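Photographing a Wedding: Notes for Session 4
Short course in event photography, tutor Saskia Tapsell

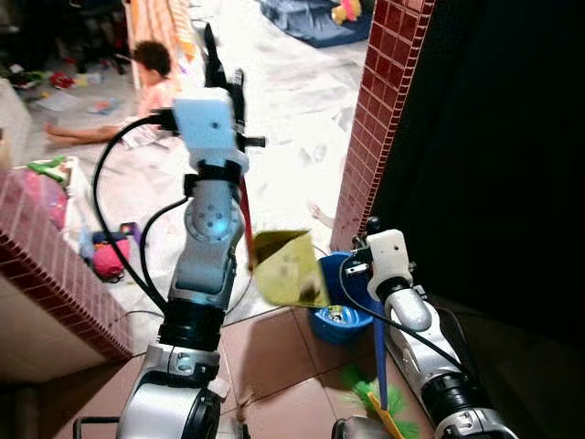 Page last changed: August 2018

Please read these notes before the session and bring your questions. Last time we spoke about the contract. Now we come to the group portraits, which many beginners fear more than the ceremony.

Before the day

Ask the couple for a written list of the family groups they wish to have. Each group needs the names of the persons, not only "the cousins". Ask also if there are relatives who should not stand together. It is a delicate question, but the couple will be glad that you asked it in January and not in front of the church.

Choose one person from each family who knows the faces. This person calls the next group while you are still working with the present one.

Order of the groups

Begin with the largest group and make it smaller step by step. The guests who are finished can go to their drinks, and the noise goes with them. Grandparents and small children come early. The couple alone comes last, when the light is lower and they have had some minutes to breathe.

For the Ornholm wedding, which we study in class, I had 2 hours between the ceremony and the dinner. The Van Hecke family list alone took half of it. I had accepted too many groups – this was my mistake, and you will see in the contact sheets how tired the faces become.

Light and position

Look for open shade. Under trees the light makes spots on the faces and on the dress. If there is only full sun, put the sun behind the group and measure the light on the skin.

With two rows or more, close the aperture until the back row is also sharp. Take several pictures of each group, as there is always somebody who blinks.

Exercise

Write a group list for a wedding with 300 guests and give a time to each group. Bring it on paper. We will compare it with the list from the Preltau wedding.

Further reading: the Drolta booklet on posing, chapter 2. Chapter 3 is useful too – but you can leave out the part on flash for now.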